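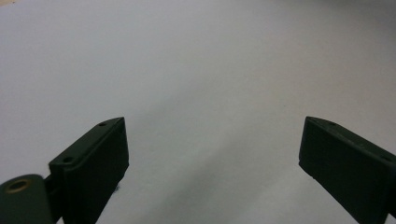 Two dark green gripper fingers over a pale surface.

Tenancy bill goes to public hearings

The Rental Fairness Amendment Bill has been referred to the Legal Affairs Committee, which will hold its first public hearing in Tirkitine on 20th January. A second hearing is planned for Mosero in April.

The bill would require landlords to give 106 days' notice before ending a periodic tenancy without cause. The current period is 50 days. It would also prohibit rental bidding and set up a register of bonds, to be run by the department.

Committee chair Rajeshwari Thomas said 1,008 written submissions had been received and all would be considered before the report is tabled. The member for Gonduva, Adel Ragab, has foreshadowed an amendment to exempt owners of a single rental property. Efua Dankwa, who introduced the bill, has indicated that she will oppose it.

Residents who have already lodged a submission do not need to do so again, but must register separately if they wish to speak. Each speaker will be allowed nine minutes. 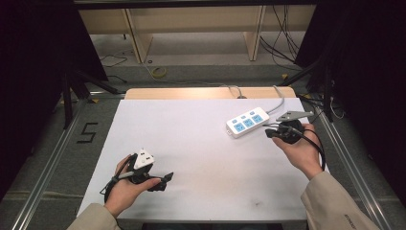 How to register

Please contact Afia Ankrah at the Ackah electorate office, by telephone or in person. Interpreters can be arranged on request. The hearing program will be emailed to registered speakers.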